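Home Guides Grippers Cameras Forum Search

How to compare two grippers in a simulated kitchen before you buy either one

by Ryszard Sadowski

I put off writing this one for a long while because every time I sat down to it I changed my mind about the order of the steps, but enough of you have written in that I'm going to go with the order I use myself and let you grumble at me in the forum. What follows assumes you already have your arm loading in the simulator and can jog it around without it folding itself into the floor. If you're not there yet, go back to the setup guide first, and don't feel bad, it took me two weekends.

The two grippers I compared are the Iltier, a parallel gripper with stubby fingers, and the Baro, which has longer fingers and a bit more opening. Both have decent model files (the Baro's collision mesh is much too fine, so simplify it or your run will crawl).

Step 1. Pick one kitchen and leave it alone. I used the Costetell counter layout. It's tempting to keep nudging things to make life easier for the arm, and I did exactly that on my first try and had to throw out a whole evening's results. Save the layout, make the file read-only, and walk away from it.

Step 2. Put more than one camera in. You want one up close, near the fingers, and another high enough to take in the counter. The close view tells you how a finger sits against a bottle neck. The high view tells you what else the arm is about to sweep onto the floor, and oh my, it will find something!

Step 3. Before you run a single grasp, drive the arm slowly around the counter and save stills from your cameras. Look at them full size with a cup of coffee. I look for how much of the close view the fingers take up, whether labels are readable enough to matter, and where the arm shadows land.
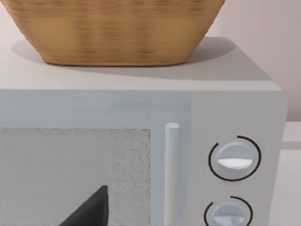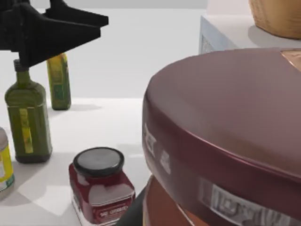
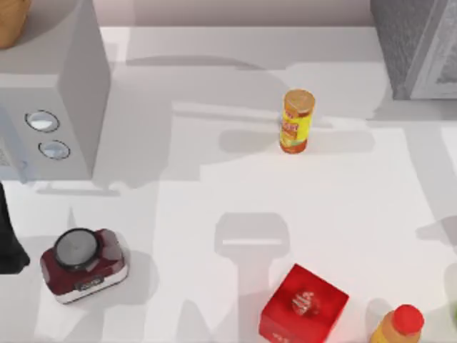 Stills from the Costetell kitchen: a fingertip in front of the microwave window, the gripper over a green bottle, and the counter with the arm shadows across it.

Those shadows deserve a word. If you use any kind of color-based detection, a dark band across a white counter can throw it off badly. Run your detector on the stills with shadows switched on and again with them off, and write down both results. I lost most of a November to that before I thought to check.

Step 4. Choose your grasps. Mine were a bottle neck from above and the snack can from the side. Run each one 100 times per gripper with the same list of random seeds. The counter in my script started at zero and I let it go one too far, so I had 101 of everything and had to drop the last line. Check yours!

Step 5. Log failures by kind. A slip, a missed approach and a bump against a neighbor all need different fixes, and a single success number hides that. The Baro bumped its neighbors 19 times on the bottle grasp, nearly always with the back of a finger, and the Iltier only 2. On the can they were so close I wouldn't choose on that alone.

Step 6. Swap the controller last. I run the Bielecka controller with its default gains for the whole comparison, and only once I have a favorite do I start tuning. Otherwise you end up comparing your own patience with each gripper, and mine runs out fast.

I went with the Iltier in the end, mostly for crowded counters, though if your work is mainly big round things well apart from each other I'd try the Baro first. My seed list and logging script are in the forum under Grippers, and if you get very different numbers please post them there with your friction settings.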